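Welareck manipulation trials: progress report to Gremard
Prepared by Rakiya Ekpo
April 17, 2018

Summary

The second stage of the grant pays for a comparison of two arm controllers and three camera positions, all in simulation, before we commit to buying hardware. The controller work is finished. The camera work is part done and should close in May.

1. Test room

Garba Aliyu built the bathroom we now use for most runs. The arm is a Franka Emika model on a fixed stand beside the toilet, and the tank lid serves as the shelf for small objects. We chose it because the surface is narrow and the objects stand close to one another, which the earlier kitchen layout did not give us. 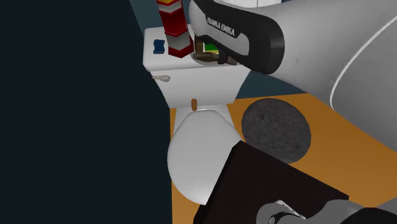
2. Controllers

We compared the joint position controller from the first stage with the compliant one written by Folasade Nnaji. Each had 20 practice scenes and then the same list of start positions. In total we logged 4000 attempts.

The compliant controller knocked over fewer neighbouring objects and we have adopted it. It is slower, and it sometimes stops short when a finger touches the lid early. Folasade has a change in hand for this. Tall items such as the lighthouse remain the main obstacle when the wrist comes down over the tank.
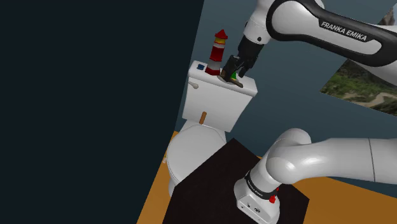

The joint position controller will stay in the code as a fallback, but we do not plan further work on it. Babatunde Briggs has moved its settings into the Onuoha repository so that the first-stage results can still be repeated.

3. Cameras

Two fixed views and one close view of the gripper are being compared. The fixed views show the whole reach but the arm can hide part of the shelf. The close view shows the fingers well, though objects directly behind a finger link are lost.
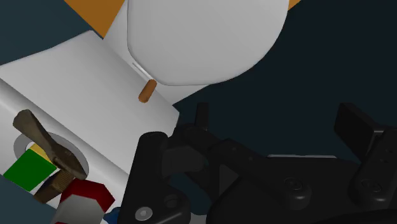

Cempaka Goh is training on each view alone and then on pairs. Single-view runs are complete. The paired runs were held up for 8 days by a storage fault and have restarted.

4. Spending and next steps

Spending is within budget. We ask to move the unspent travel money to computing time, and Garba will send the revised table separately. The final camera comparison will be sent to Gremard in May, with a recommendation on which views to fit to the real arm.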